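Second Life of the Biscuit Tin

Storage columns tend to favour purpose-made boxes with matching lids. Most households I have looked into keep their small goods in whatever a previous purchase came in, and the rigid food tin is the commonest of these. It costs nothing after the first use, it stacks if the lid is flat, and it survives being dropped. It also has faults that a buyer of storage boxes would not put up with.

The standard gift tin is made from tinplate, a thin steel sheet coated with tin. The sheet is printed flat, then cut, drawn or rolled into shape. A rectangular tin with rounded corners is usually either drawn in one piece, which leaves no side seam, or formed from a body strip locked at the back with a separate base. The drawn type is the better keeper. Its corners do not trap crumbs, and there is no seam to catch a fingernail or a thread.

The inside matters more than the print. Many food tins carry a clear or gold-tinted lacquer, applied so that the contents do not touch bare metal. Once the lacquer is scratched through, damp gets to the steel at the scratch, and a brown spot follows. Keys, loose coins and scissors are therefore poor tenants. Plush, plastic cases, wrapped sweets and paper packets are good ones.

Branwen Powell repairs and resells kitchen tins from a unit on the Nondach estate. Her test takes a few seconds. She presses the centre of each long wall with a thumb and watches the opposite rim. A sound tin springs back. One that has been sat on stays bowed, and the lid will bind at two corners for good. She does not try to straighten these. "You can get the wall flat," she says, "but the curl on the rim has stretched and it won't go back. I sell those for pencils."

Size is the next question. Large shallow tins are pleasant to use since everything can be seen at once, but they take up shelf depth. Tall ones save shelf space and bury whatever is at the bottom. Xuelian Gu, who fits out small flats for the letting firm Gemer, prefers a tin in which the tallest item just clears the rim with the lid off. Items may then lean and be picked out by the top edge. She keeps one per person in her own flat, on a shelf 800 mm wide, and a tin that is full gets emptied onto a cloth before anything else goes in.

The cloth is worth a note. Sorting on a bare table means small round things roll, and a hard surface marks the base of the tin. A plain tablecloth in a single dark or mid colour solves both and makes pale items easier to pick out. It need not be ironed. Creases stop beads and caps from travelling.

What to take out first

The method Gu uses has a fixed order. The lid comes off and goes under the table. Anything soft is lifted first, as it is generally covering something else. Rigid cases come next, then loose packets. Food is separated from everything that is not food, and each packet is checked for a date. Items with no date go in a bowl for a decision at the end of the session.

Tubs are handled separately. A round tub with its own lid does not need to live inside a tin, and putting it there wastes the corners. It can stand beside the tin on the same shelf, label facing out. The label should be left on for as long as the original contents are inside, whatever language it is in, because the ingredients table is the only record of what was bought. If the tub is reused, the wrapper comes off completely. A tub of washers in a food wrapper is a hazard in a shared kitchen.

Berwyn Mathias disagrees with part of this. He looks after the stores at a craft room in Trevor and has used reused food packaging there for years. He removes nothing. In his view the print is the index: people remember that the ribbon is in the pink tin long after they have stopped reading the sticker that says ribbon. He adds a paper tag on a string for visitors and leaves the rest alone. The room moved to this system in January, after a set of identical grey boxes had been tried and given up. The grey boxes were all labelled correctly. People opened three or four before finding the one they wanted.

There is something in this. Gift tins are decorated heavily because they compete on a shelf, and the same decoration makes them easy to find at home. Strong single colours work best. Pink, red and yellow can be picked out from across a room. Pictorial tins with landscapes or portraits are harder to tell apart at a distance, especially when stacked with only the side wall showing.
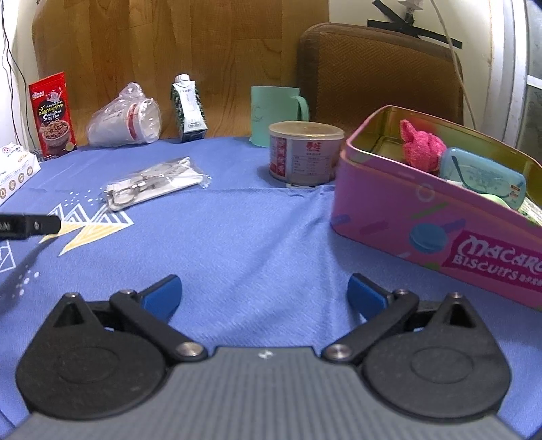 Open macaron biscuit tin with mixed contents, and a lidded tub standing to its left.

Lids

The weak point of any tin is the fit of the lid, and most are thrown out for this reason. A slip lid that has become tight can be eased by running a candle stub round the inside of its skirt. A loose one can be taken up with a strip of paper tape on the body, just below the rim, kept short of the corners. Hinged lids last less well. The hinge is two tabs of the same thin sheet, and it fails by cracking at the bend. There is no good repair.

Plastic lids on round tubs behave differently. They stiffen with age, and the first split usually starts at the pull tab. Raimonds Org, who supplies replacement closures under the name Kuvoton, sells most of his stock in two diameters and advises customers to measure the outside of the tub's bead with callipers. A ruler laid across the top gives a low reading if it misses the centre. His minimum order is 600 pieces, so this is a matter for workshops and clubs. A household with one split lid is better served by another tub.

Cleaning

Tins should be wiped and never soaked. Water sits in the rolled rim and cannot be dried out with a towel. A barely damp cloth, a dry cloth, and an hour upside down on a rack is enough. Printed outer walls will take mild washing-up liquid. Abrasive pads take off the varnish first and the ink soon after, and the loss shows most on dark panels with light lettering.

Smell is a separate problem. Biscuit tins hold the scent of butter and vanilla for a long time, and plush or paper kept inside will pick it up. Bohdana Tkachuk, who stores fabric samples, leaves each new tin open with a folded sheet of newspaper in it and changes the sheet weekly until it comes out smelling only of newspaper. Bicarbonate of soda in a saucer does the same work and is easier to spill.

Stacking limits are seldom given for household tins. Powell's rule is three high for large rectangular ones, heaviest at the base, with no stack above eye level. Gu stops at two.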